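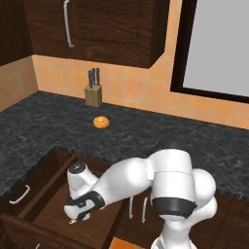

Zonora kitchen pack, simulated view: arm over the open drawer, gripper pointing down into it.

To: katene-users list
Date: Tuesday, October 31, 2023
Subject: Re: Zonora kitchen pack, is the trial license enough to decide on?

On the list, a member wrote:

> We are looking at the Zonora kitchen pack as a replacement for our
> in-house scenes, which are tied to an old Katene release and no longer
> load cleanly. The vendor page lists drawer, cabinet and countertop tasks
> but gives no contact settings and no timing. Has anyone run the trial
> license long enough to say:
>
> 1. whether the drawer joints behave under load,
> 2. whether the reset is deterministic,
> 3. whether the arm model can be swapped without rebuilding the scene?
>
> We do not need photorealism. We need the same episode to come out the
> same way twice.

We have had the trial running at the Lollcombe site since February, on the Dorau scheduler, with Katene as the physics back end. The still at the top is from the drawer task with the stock white arm. Answers in your order, then some points you did not ask about.

1. Drawer joints. Each drawer is a single prismatic joint with a hard stop at both ends. Friction is one scalar per joint and the default is too low for our purposes. With the default, a light touch on the inside of the front panel is enough to start the drawer sliding, and a policy trained on that will learn to nudge when it should be pulling. We raised the value in the scene file and the problem went away. The stop at full extension is stiff and rings if the arm arrives fast. Cutting the time step in half removes the ringing and costs you the throughput you would expect.

The drawer interior has proper collision geometry on the floor and all four sides. I mention it because the cabinet shelves do not. They are a single convex shape per cabinet, so anything placed inside is pushed out on the next step. If your tasks involve cabinets, budget time for that.

2. Reset. Deterministic on one machine, with the seed set and the render thread off. We ran 2,508 episodes twice and compared final joint states. With rendering off, the two runs matched. With rendering on, 10 episodes differed. All of those involved contact with one of the bar handles at the moment of a camera update. We reported it and were told it is known. No fix date was given.

Across machines we have not tried to get a match and I would not promise one.

3. Swapping the arm. Possible, with edits. The arm is loaded from its own file, but the base position is written into the scene file, and so is the gripper's site name. Both have to be changed by hand. Our second arm has a longer forearm, and with the stock base position it could not fold enough to get its gripper down into a drawer. Moving the base away from the counter solved that and made the knife block hard to reach. There is no single base position that suits every task with that arm – we keep two scene files.

Other points.

Materials. The granite counter, dark wood and peach-orange tile are the default set. The pack ships with 6 sets in total, and switching between them changes color and texture only. Friction does not follow the material, so a counter that looks like stone and one that looks like wood slide the same.

Countertop objects. Small flat items, such as the round orange one on the counter in the still, are the weakest part of the pack. The mesh is fine but the mass is wrong by a wide margin, and a closing gripper will squirt the object sideways. Set the mass yourself. The knife block is fixed to the counter and the knives are part of it, so don't plan a task around pulling one out.

Shadows. The gripper's shadow on the drawer floor is useful as a depth cue and our image-based policy clearly relies on it. Success on the drawer task dropped when we turned shadows off. If you intend to move to real hardware, randomize the light position early. The setting exists but is not in the manual. Look under the render block of the scene file.

License. The trial allows six parallel workers and does not limit the number of episodes. Export of the meshes is disabled. That was enough for us to decide on the drawer tasks, and we are buying for those. For cabinets I would wait for the next release.

I can post the diff against the stock scene file if the list wants it – it is short. The friction values were tuned for our gripper and should be checked against yours before you use them.

--
Lollcombe simulation group
Katene 64-bit build, Dorau scheduler, trial license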